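Simulation-first procurement

Simulation-first procurement is the practice of testing a robot arm and gripper in rendered software before money is committed to the hardware. It is used mainly by small buyers in catering and domestic care, and its value as a guide to real costs is disputed. 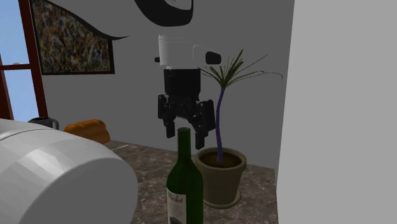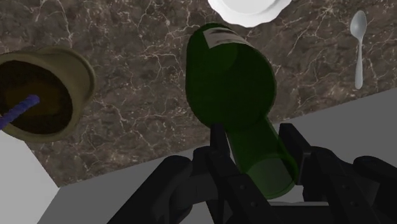
Simulated kitchen counter work with a bottle: gripper open (first) and closed on the glass (second).

Background

Suppliers began offering trial scenes as part of the quotation, often at no charge. The Lirkirus package, one of the better known, lets a buyer swap grippers and household objects and run the same task again. Sellers present this as evidence. Critics answer that the party being paid also chooses the bottle, the counter and the lighting.

Budgeting

A simulated trial says little about mounting, guarding, spare fingers or staff training. In the Katona kitchens plan, a budget drawn up after 283 simulated runs allowed for two grippers. The revised version, dated 18 April 2018, asked for four and added a service contract that the first had left out. The arm itself was nearly the only item whose price did not change.

Delivery times are another weak point. Flikton quoted nine weeks for the same order, with installation listed separately and no price beside it.

Criticism

The usual complaint is that simulated glass and stone behave as their settings say they should – slip, weight and breakage are all numbers somebody typed in. The Nuvier buying guide advises treating a simulated success rate as a sales figure until it has been repeated on the buyer's own counter. Supporters say the method rules out plainly unsuitable grippers cheaply. Few published budgets show what that saved.

See also

Total cost of ownership
Acceptance testing
Robot end effector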